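Doson Fluoride Varnish Kit for School and Community Visits

Made by Skadham
Order code: 3944
Pack: 18 single-dose cups, 18 brushes, 2 shade cards, record sheets

If you run a dental day at a school, a daycare or a church hall, you know how much of the morning goes into finding things. The brushes are in one bag, the varnish is in another, and the consent forms are still on somebody's kitchen counter. The Doson kit puts it all in one flat case, and we love it for that alone! It opens like a book, it stays open by itself, and the cups sit in rows so you can see at a glance how far through the group you are.

What the varnish is like

Fluoride varnish is a thin coating that gets painted on the teeth. It hardens quickly once it touches saliva, and it stays there for several hours while the fluoride goes to work on the enamel. Doson's version goes on pale, close to the color of the tooth, so kids don't go back to class with a yellow smile. It is thin enough to run between the back teeth but doesn't drip off the brush – a bigger deal than it sounds when your patient is four and has decided to sing.

There are two flavors, mint and melon. Melon is the clear winner with the under-sevens. Adults who try it tend to ask for mint, and then go back for a melon.

Each cup holds enough for one full set of baby teeth, or a mixed set in an older child. Stir before you use it. The ingredients can settle if the case has been standing on its end in a car, and a few turns with the brush will bring it back to an even texture.

The brushes

These have been made over completely, and they are so much better. The old brush was straight and stiff. The new one has a neck that bends and holds its angle, with a smaller head that fits behind the last molar. Left-handed users, you're going to be happy: the peel tab on the cup now opens from either side.
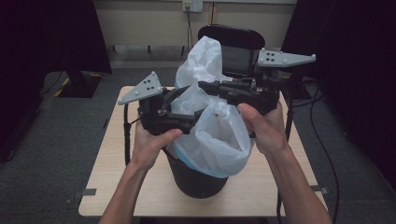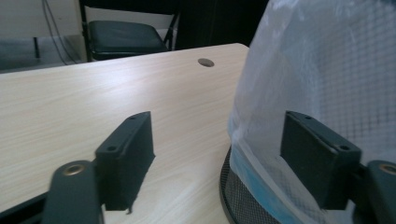
Piyumi Siddiqui

Setting up for a group

A case of 18 covers most classrooms with a few cups to spare, but order a second one if you're seeing the whole grade. Lay the record sheets out before the first child comes in. Each sheet has a line for the child's name, the lot number, the flavor and the date, and the lot stickers peel straight off the cup lid.

Dry the teeth with gauze, paint the outer surfaces first, then the chewing surfaces, then the inside. A calm child takes about 5 minutes including the chat. Lingyun Qiu, a hygienist with the Plalutdale school program, likes to let each child hold the shade card and pick which tooth gets painted first.

Sending kids home

Every case comes with tear-off notes for parents, in English and Spanish. The main points are:

Soft foods only for the rest of the day
No hot drinks
No brushing or flossing until the next morning
The teeth may feel a little rough – that's the varnish, and it will brush away

Before you use it

Read the full label. The varnish contains a pine resin, so check the health form for allergies to resin or tree nuts, and skip any child with open sores in the mouth. It doesn't take the place of a dental exam, and a child with pain or swelling should be sent to a dentist right away.

Storage

Keep the case at room temperature, out of direct sun. Don't freeze it. Unopened cups are good until the date printed on the lid. Once a cup is peeled, use it for that child and throw out what's left.

Goes well with

Khan folding headrest, clips to any straight-backed chair
Khan clip-on light, with spare battery
Doson gauze squares, small
Doson brush refills, new bendable neck only

The older straight brushes were dropped in November, and we don't have any left. Refills of the new brush fit the slots in the old case, so you can keep using the one you have.

Questions about school orders go to Thilini Paul at the supply desk. Please have your order code ready.

Page updated Feb 22, 2025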